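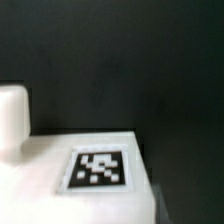
Why White Things Look White
A Usmont Science Library guide for young readers

Snow is white. So are milk, chalk, clouds and many kinds of flowers. These things are very different from one another, but they share one habit: they send back almost all of the light that lands on them. To understand how that makes a thing look white, it helps to begin with light itself.

What light is made of
Sunlight looks as if it has no color. It is really a mixture of many colors traveling together. When sunlight passes through raindrops, the drops bend each color by a slightly different amount, and the colors spread apart. The result is a rainbow.

Scientists describe the colors of light by wavelength. Light moves in waves, and the wavelength is the distance from the top of one wave to the top of the next. It is very small, so it is measured in nanometers. One million nanometers fit into a single millimeter. Light with a wavelength of 562 nanometers looks yellowish green to most people. Light at 617 nanometers looks orange. Light at 968 nanometers cannot be seen by people at all. It belongs to a group called infrared, which means "below red."

How things get their color
When light reaches an object, some of it may be soaked up and some of it may bounce off. Soaking up light is called absorbing. Bouncing it off is called reflecting.

A ripe tomato absorbs most of the blue and green light that reaches it and reflects the red. The red light travels to your eyes, and you see a red tomato. A leaf absorbs much of the red and blue light and reflects more of the green. A lump of coal absorbs nearly everything, so very little light comes back and the coal looks black.

A white object reflects all the colors of sunlight in almost equal amounts. When those colors arrive at your eyes together, your brain reads the mixture as white.

Why a mirror is not white
A mirror also reflects almost all of the light that falls on it, yet nobody would call it white. The difference is in the direction the light takes when it leaves.

The surface of a mirror is extremely smooth. Light that arrives from one direction leaves in one direction, in good order, and so you see a clear picture of your own face. Paper may feel smooth, but under a microscope it is a tangle of tiny fibers. Light strikes the fibers at many different angles and leaves in every direction. This is called scattering. The picture is lost, and only the brightness remains.

Scattering also explains snow. A single ice crystal is clear, like a small piece of glass. A snowbank holds a huge number of crystals with air between them, and light bounces from one to the next until it comes out again in all directions. Sugar, salt and the foam on top of a wave are white for the same reason.
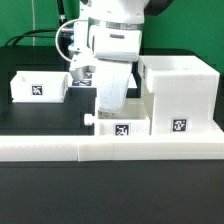
White in the shade
A white wall is seldom the same white all over. The part near a window may be very bright, and the corner may look gray. The paint has not changed. The corner simply receives less light, so it has less light to reflect.

White surfaces also borrow color from whatever is near them. If you hold a white card beside a red sweater, the side of the card that faces the sweater may turn a little pink. Light bounces from the sweater to the card, and then from the card to you. Painters study this closely. The landscape painter Nahuel Ojeda, whose snow pictures hang in the library's Allon Room, mixes blue and violet into nearly every shadow. He keeps pure white for the places where the sun falls directly - often just a few strokes on the whole canvas.

Your brain does a great deal of work to keep things steady. A page that you read outdoors at noon and again under a yellow lamp at night sends quite different light to your eyes. You see a white page both times. Scientists call this color constancy.

Staying cool in white
Light carries energy. When an object absorbs light, that energy becomes heat. Black pavement can become too hot for bare feet on a summer afternoon, while a white line painted on the same pavement is usually cooler. In many hot countries, people have painted their houses white for hundreds of years.

Something to try at home
Ask an adult to help you find a clear ice cube and a strong bag. Look through the ice before you begin. Place the cube in the bag, wrap the bag in a towel, and have the adult crush it with a rolling pin. Open the bag over a dark plate and look again. The crushed ice will look much whiter than the cube did, although nothing has been added except air.

Words to know
Absorb: to soak up light.
Infrared: light with a wavelength too long for people to see.
Reflect: to bounce light back.
Scatter: to send light off in many directions.
Wavelength: the distance from the top of one wave to the top of the next.

The next guide in the series is Why the Sky Is Blue. Printed copies are kept at the children's desk, and schools may request up to 50.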